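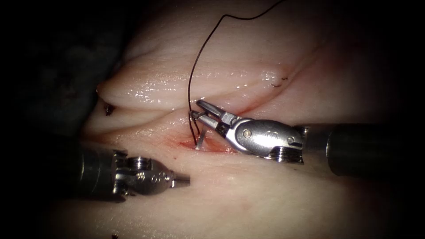 Moving a training lab from hand tools to robotic instruments is one of the best things a surgical skills team can do, and it goes a lot more smoothly when you plan for the people as carefully as you plan for the equipment. I've helped set this up at Gerkolwood, and I still get excited every time a new group sits down at the console! Most of what changes for the team can be learned from one stitch. Look at where the two instruments are: the right one has its needle driver jaws at the edge of the incision, beside the black thread, while the left one hovers over the tissue with its jaws closed. A stitch like this used to mean two people bent over the same small spot. Now one person works both sides from a chair, and everybody else in the room needs a new job description.

What follows is the way we do it. Change whatever doesn't fit your place.

Before you start

Write down who does what today. Go by task and forget about titles for the moment: who loads the needle, who cuts the thread, who watches the tissue, who keeps the log. Our list ran to 9 tasks and fit on one sheet. Tape it up where people have coffee and leave it there for a few days, with a pen on a string. You'll get corrections, and they'll be good ones.

Step 1: Mark up the list

Go through the tasks with the whole team and put a letter next to each one: S for stays, M for moves to the console, N for new. Instrument changes at the bedside were an N for us. So was calling out loud when an arm is clear. Please do this together – people are much happier about a change they've had a pencil in.

Step 2: Give the bedside role a real name

The person beside the arms is easy to overlook once all the attention goes to the screen. We call the role Voditz, after the practice room where it was first tried out, and it has its own checklist and its own sign-off. Whoever has it can stop the session at any time. Say this at the start of every session, even when everyone has heard it before.

Step 3: Practice the thread first

Hand-trained people are used to feeling how hard they're pulling. On our console they have to judge it by eye, and it takes patience. Start with these:

Pass the needle from one driver to the other without touching the tissue.
Pull the thread through slowly and stop when the tissue edge begins to move.
Keep the idle instrument in view the whole time, jaws closed.
Tie a knot and cut the tails short.

We schedule 5 sessions per person for this, and we don't mix it with anything else. Experienced hands sometimes find it frustrating in the first session (I sure did). Let them swap out and watch for a bit.

Step 4: Talk on purpose

With the operator's face in a viewer, nods and glances are gone. Agree on short phrases and stick to them. Ours are "needle in," "arm clear," "changing left" and "hold." Repeat the phrase back before you move anything.

Step 5: Rotate

Everyone takes a turn at both positions, including the people who say they only want one. We use a planning sheet called Moka to keep the turns fair, but a whiteboard works great too. Our group logged 76 turns by the end of August, and the console people had become far better at asking for what they needed, having stood at the bedside themselves.

Step 6: Check the list again

Take the sheet from the beginning and go through it once more. Some tasks will have slid to whoever happened to be standing closest – cleaning and counting usually do. Put them back in writing, and put the time for them on the schedule as well.

If you'd like our bedside checklist, write to the Hsieh skills lab and ask for the one-page version. The long one is being redone.

Updated April 22, 2020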